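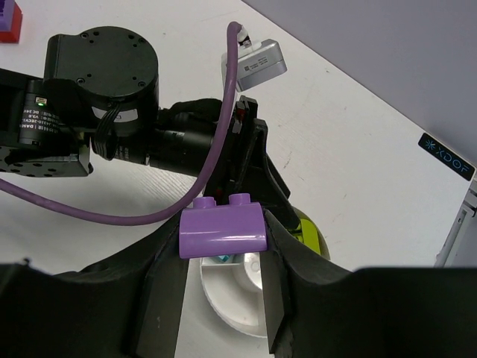 Ticket: Stock counts revert to old values after sync

Product: Fundedov Inventory, connected to our Foker storefront
Account: Sulemana Used Bricks and Parts
Status: Reopened by customer
Priority: Normal (we asked for High)

Original report

Our stock counts go back to old numbers after the overnight sync. We correct a count in Fundedov in the evening, it saves, it shows correctly on the Foker listing within a few minutes, and by morning both sides show whatever the number was before we touched it. There is no error message. The sync log says "Completed" with a green check mark every time, so I have stopped giving the green check mark much credit.

We have 1216 listings. I compared an evening export with the next morning's export and 163 of them had changed overnight. A few of those were real sales. The rest were not, and some went up, which sales don't do.

Please don't send the article about clearing the browser cache. I've read it. The exports are wrong too, and they don't come out of my browser's cache.

Reply from Fundedov Support

Thank you for contacting us. Count mismatches are usually caused by a browser showing saved data. Please clear your cache, sign out of all devices, and sign in again. If you are on a slow connection, a sync may also appear incomplete. We will mark this as resolved if we don't hear back.

Customer reply, 9:40 AM

I cleared the cache anyway so we could both stop talking about it. Same result this morning.

On the connection: our provider is Vadia. I left a speed test running through the evening and it was boring the whole way. I also don't see what our connection has to do with it. As I understand the setup page, the overnight sync runs between your servers and Foker's, and our computer is switched off at the time. If that's wrong, please correct the setup page.

What I have tried so far:

Turned off the "smart restock" feature. No change. (I was never sure what it did. The help page says it "learns your rhythm.")
Disconnected Foker and connected it again. This fixed things for one night, then they went back.
Removed the second user login on our account. No change, and now we have to share one login, so I'll be putting it back.
Edited one listing directly on Foker instead of in Fundedov. That edit survived.

The last one seems worth somebody's time. Edits made on the Foker side stick. Edits made on your side get lost.

Reply from Fundedov Support

Thank you for the detailed notes. Our engineers have confirmed that the sync service is operating normally. We suggest a full recount of your inventory to set a clean baseline, followed by a fresh import.

Customer reply, 2:15 PM

I'm not doing a full recount on a guess. We sell loose parts by color and shape, in compartments and drawers, and a full recount means closing the shop. The shelves aren't in dispute here. The software is changing numbers after we enter them correctly, and a fresh set of correct numbers would only give it more to change.

I did a partial test. I picked one tray's worth of parts, recounted them by hand, and entered the new counts in the evening.

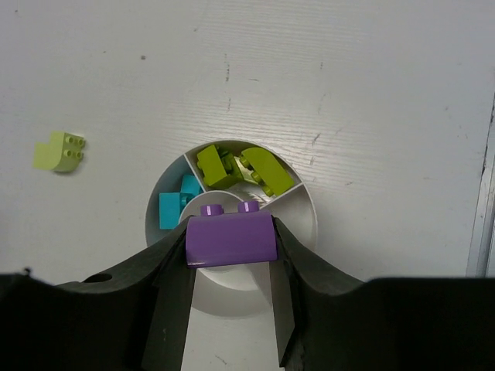 I wrote the counts on paper as well so there would be one copy the sync couldn't reach. In the morning every one of them had gone back to the old value in Fundedov. The paper was fine.

Then I sorted the overnight changes by their position in the export, which I should have done first. All of the bad ones are in the first 100 rows or in one long run near the bottom. Nothing in the middle is touched. The long run near the bottom is made up of listings we created in January, when your "faster sync" update came out. I can't prove that it's connected. I would like somebody to look before telling me it isn't.

I'm attaching both exports and the paper counts, typed up.

Reply from Fundedov Support (second line)

We have reviewed the exports. It looks like your account has two sync schedules, one created before the January update and one after. The older schedule is pulling a stored copy of your Foker counts and writing it over recent edits. The older schedule isn't visible in your settings. We have removed it on our side. Please monitor and confirm.

Customer reply, 8:05 AM

The first night after the change looks better. My test counts held. I compared exports again and there were still 61 differences, so I went through them against the sales list. All but a handful match orders. The handful are all in the group from near the bottom of the export, and I've attached them separately.

I'm not ready to call this fixed. Reconnecting Foker also gave us one good night, and that was before anybody had found a second schedule. I'd also like answers to these:

Does disconnecting and reconnecting Foker create another hidden schedule? I did that while testing.
Can you show hidden schedules in the settings, or at least in the log?
Why did the log say "Completed" for a sync that was overwriting newer data with older data?

Please leave the ticket open. It was closed automatically last night while I was still typing the comparison, and reopening it took me through the cache article again.

Internal status: Waiting on engineering
Customer status: Comparing exports every morning until further notice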